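Handout 4: Collecting demonstrations
Bjartur Bjarnason

Each group records 40 episodes of the iced drink task. Keep the pink bowl of ice, the blue paper cup and the Rabbit tray on the table in every episode.

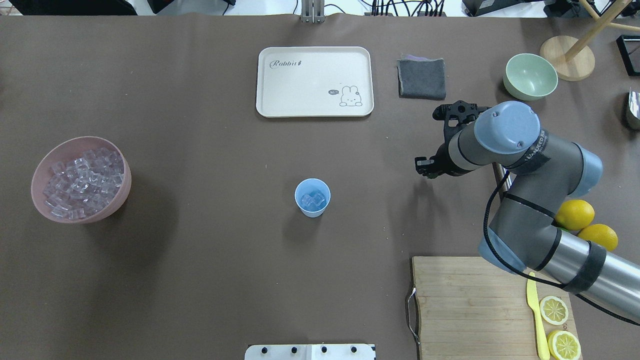
What if an episode goes wrong halfway through?
Save it and mark it as failed. Do not delete it.

1. Vary the small items between episodes – fruit, mostly. Leave the cutting board alone.
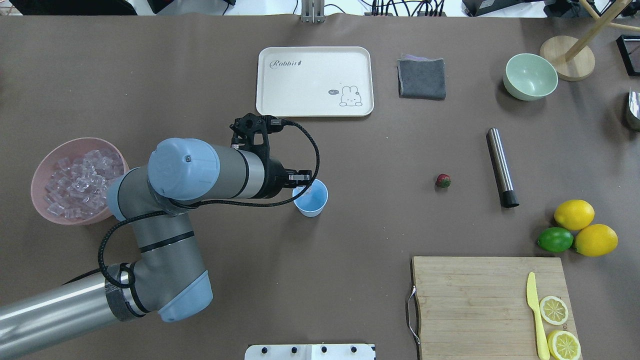 2. Log the episode number and operator in Kiltero before the next start.

3. Check the wrist stream too. A close view of a plain gray surface tells the policy little by itself. 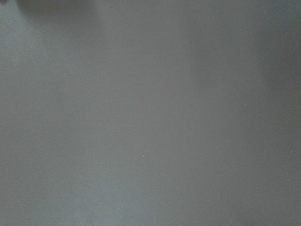

Pair it with the head view at the same time step. Last September's set had 229 episodes, 74 without a wrist stream.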